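Kitchen notes: the counter is finally clear

Hello again from Arboleda! Last month I promised you a kitchen update, and then I went quiet because I was up to my elbows in cupboards. A few of you wrote in to ask how the big clear-out was going (Nelly Salazar, your three emails were noted), so here we go.

The rule I set myself was simple: whatever I don't use every single day loses its spot on the countertop. The toaster went into the tall cabinet. So did the knife block, the fruit bowl and that stack of mail I'd been pretending was a cookbook stand. The only thing that got to stay out was the oil, way at the back by the cabinet, where I can grab it without looking. I cook with it morning and night – it earned its place.

Then came the fridge, and I'll admit I had been putting that one off. I took everything out of the bottom drawer, wiped it down with warm water and a little baking soda, and threw away more than 80 dollars' worth of food I had no memory of buying. Ouch.
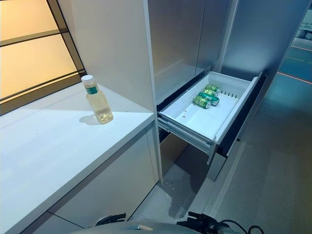
Oil on the counter, green cans in the drawer, and that's the lot.

I haven't decided what the drawer is going to be for. Édgar Alvarado, who put in the cabinets for half our street, says I should keep it for bread and frozen vegetables and stop laying drinks in there, and he's probably right. A can forgotten in a freezer is a mess waiting to happen, and I've scraped up enough frozen soda in my life. They'll move up to the shelves once I've worked out what goes where.

One thing I'd do differently: measure first! I bought 2 storage bins before I checked the depth of my cupboards, and neither one fits. They're sitting in the hallway full of scarves now. If anybody in the neighborhood has deep shelves and wants them, write back and they're yours.

Next on the list is the cabinet under the counter, where the baking pans live. I'd like to have it done before my sister comes to stay in August, and she does open every door in the house – so wish me luck.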